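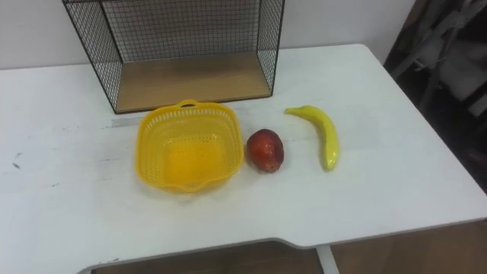
Pick-and-place table set: basket, fruit, mesh shelf.

Jutar Hand Kit, right side — SERVICE NOTICE AND REPLACEMENT PARTS

Part no. 3186. In stock, ships from Penry.

Please read before ordering. We have a known fault on the October batch of the Jutar hand. Grip does not release on power loss. Finger drive holds last position and stays there until the controller is back up and homed. If your hand is holding a banana, no big deal. If it's holding on to a person's sleeve, big deal.

Who is affected
Hands with firmware 2 and the Modik wrist board. Older boards are fine. Check the sticker inside the wrist cover — if it says Modik, you have it.

What happens
Arm reaches, fingers close, supply drops out (loose plug, tripped breaker, somebody's foot on the cable). Arm brakes catch, like they should. Hand stays clamped. On restart some units close a bit further before homing. That second squeeze is the part we don't like. One customer lost a plastic basket to it, cracked right down the side. No injuries reported so far.

What to do now
Keep hands out of the reach area when power is on, and also for the first minute after it comes back.
Run power cables along the wall, not across where people walk.
Do not pry the fingers open. You will strip the drive and it's not covered.
Soft objects only untill the new board is in. No glass, no cans.

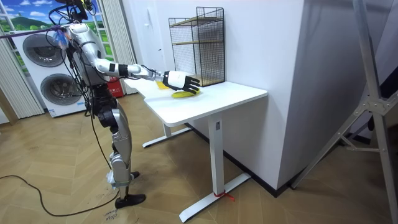
Test over a table, never over somebody's lap or a bench with tools on it. Light objects, slow speed, one person on the e-stop and doing nothing else. Pull the plug once with the fingers closed and see what you get. If they let go you're done, no parts needed. If not, order the kit.

In the kit
Replacement wrist board
Release spring set
50 cm power lead with locking plug
Screws, plus a couple spare as they like to roll off

Fitting
Power off, battery out. Takes one person and a small hex key. Homing routine has to be run after, the hand wont move until you do. Spring set is rated for 3000 cycles, then swap it.

Does not fit the Momari hand. Connector looks the same — it isn't. Don't force it.

Price: no charge for affected units, send us the serial. Everybody else see parts list.

Returns: old boards back to Penry please, in the bag the new one came in.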